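About Flirnard
Home / About / Contact

Who we are

Flirnard is a robotics research company in Ornthorpe. We study how robots can learn two-handed table work from people, and we sell the result as software and training sets to companies that build their own arms. There are 16 of us. Most of the staff work on data and training, and the rest build and repair hardware.

We started in a rented unit behind a print shop with one table and one pair of grippers. We now have 12 recording tables on two floors of the same building, plus a test room where the trained arms are kept.

What we work on

Our main line of research is called Larkeo. It is a way of collecting demonstrations without a robot in the room. A person holds a gripper in each hand and does the task directly: lifting a cup, sliding a plate, folding a cloth, closing a lid. The grippers record where they are and how far the jaws are open. A camera at head height records the view.

The older way is to have a person steer a pair of robot arms from a set of controls. We did this for our first two years. It works, but it is slow and tiring. People learn to move the way the arm likes to move, and the data ends up full of pauses where the operator was waiting for the arm to catch up. An arm also has to be bought, bolted down, powered and fixed before anyone can record anything.

With hand-held grippers, a new person can be recording on their first morning. The motions are closer to normal speed. The hard part moves to the training side, where we have to turn a person's reach into something an arm with different joints can follow. That is where most of our research time goes.

How a task is recorded

Each task has a short written card. The card says what objects go on the table, what counts as the start and what counts as the end. It does not say which hand to use first or what path to take. We found early on that if the card said too much, everyone did the task the same way, and the trained arm failed as soon as something was a few inches out of place.

Tableware is one of our larger groups of tasks. Plates are harder than they look. A flat plate gives a jaw very little to hold, and it will slide or tip if it is pushed at the wrong height. One hand usually makes contact with the rim while the other waits nearby, and the timing between the two matters as much as the grip. We use plain plates and patterned ones, on trays and on bare tabletops, so that the model does not tie the task to one background.

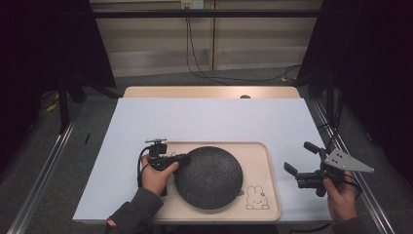
What we have found

Our longest study compared the two ways of recording on the same set of 20 tasks. The same people did both. We trained one model on each set and ran both models on the same arms in the test room.

The model trained on hand-held data did better on tasks where both hands had to act close together, such as steadying a tray with one gripper while the other moves what is on it. It did worse on tasks that ended in a tight fit, such as putting a plug into a socket. We think the reason is small errors in tracking the gripper position, which do not matter much when moving a dish but matter a great deal in the last quarter inch of an insertion.

We also tested mixing the two. Adding a small share of steered-arm recordings to the hand-held set brought back most of the lost accuracy on tight fits. This is now our normal way of working, and customers who license Larkeo get both kinds of data.

Two things did not help. Asking people to move more slowly gave cleaner recordings but a worse model. Recording many more repeats of the same layout made almost no difference once each task had been done in enough different layouts. We write up results like these along with the good ones, and they are listed on our Reports page.

Tools and partners

The grippers are our own design and are now in their fifth version. The jaws are the same shape as the ones on our test arms, so whatever a person can pick up with the hand-held unit, the arm should be able to pick up too. The mounting plates and brackets are made in our own shop, and we change them often.

Position tracking and time stamping run on Poon, a software package we wrote for ourselves and later released. It is free for schools and research groups. Companies pay a yearly fee, which covers support by email.

People who record for us

Recording is paid work, and we hire locally. Shifts are four hours with a break every 45 minutes, and people change tables halfway through. No background in robotics is needed. We do ask for steady hands and some patience, and we take both left-handed and right-handed people, as the models need both.

We train new starters in groups of 5. The next group begins in February. To apply, use the form on the Contact page and put "recording" in the subject line.

Visits

We show visitors the recording floor and the test room on request. Please write at least two weeks ahead and tell us how many are coming. The second floor is reached by stairs only.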